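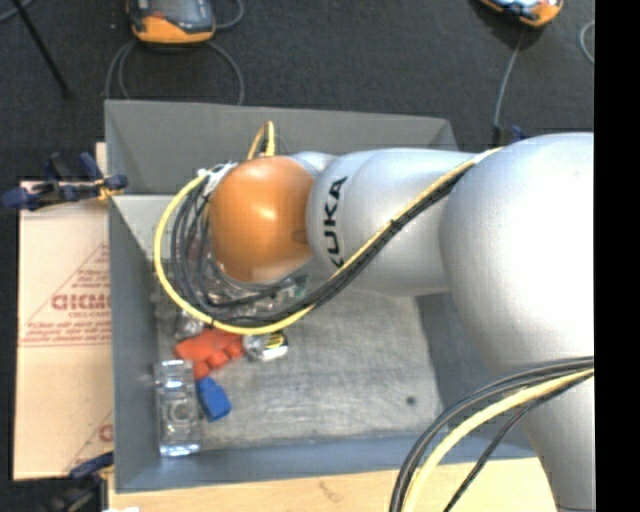
*KUKA arm over the gray bin*

# Himgate Storm Shelter Group - Minutes, June

Meeting opened at 6:35 p.m. in the library annex. Garba Babalola in the chair. Sign-in sheet is with the secretary. Minutes of the last meeting were read and approved with one correction: the Strachan Road siren is tested at noon, not at 1 p.m.

## 1. Shelter registry

Garba had wonderful news to start us off. The registry now lists 907 households with a shelter, safe room or basement they can get to, and almost 60 of those signed up since the last meeting! Most of the new ones came in through the table at the pancake breakfast, where people were lining up to fill out the card (we ran out of pens and had to borrow from the raffle).

Discussion on what the card should ask. Several members would like a line for pets and a line for anyone who needs help on stairs or a ladder. One member felt the card is long enough already. Agreed to add both lines and drop the question about year of construction, which most folks leave blank anyway.

**Action:** Garba to send the new card to the printer before the next meeting.

## 2. Stories from older residents

This got the whole room talking. The recording afternoons at Gredo Hall have been a joy, and the last one ran well past closing because people simply didn't want to go home. We heard from a couple who rode out the big one in a cellar with eleven neighbors and a beagle, and from a retired school bus driver who still keeps her old route map with the washed-out roads marked in red pencil.

The group would love to have these bound into a booklet with large print. Quote received: $2,000 for the first printing, color cover included. The balance in the booklet fund is $375, so there is a way to go. Ideas from the floor: a chili supper, a used book sale, asking the hardware store to sponsor a page. The chili supper had the loudest support by far.

Moved and seconded to hold a chili supper at Gredo Hall. Carried, all in favor.

## 3. Door checks

Farix crew report: the spring round of door and latch checks is finished on the east side and half done on the west. Rusted hinges are the usual trouble. Two doors opened outward against a fence and the owners have agreed to move the fence. The crew has asked for more penetrating oil and a second pair of kneepads. Approved.

A question was raised on whether we should be checking vents too. Yes - please look for leaves and wasp nests while you're down there.

## 4. Strachan Road siren

Still faint at the north end when the wind is from the south. The county has been written to again. Members living past the creek are asked to jot down whether they hear the noon test and from which room.

## 5. Other business

- Weather radios: a few left, programmed and ready to go. See Garba.
- Thank you to the high school band for carrying chairs!
- The coffee urn is leaking at the tap.

Next meeting same place, 6:30 p.m. sharp. Bring a chili recipe if you have one you're proud of.

Adjourned 8:10 p.m.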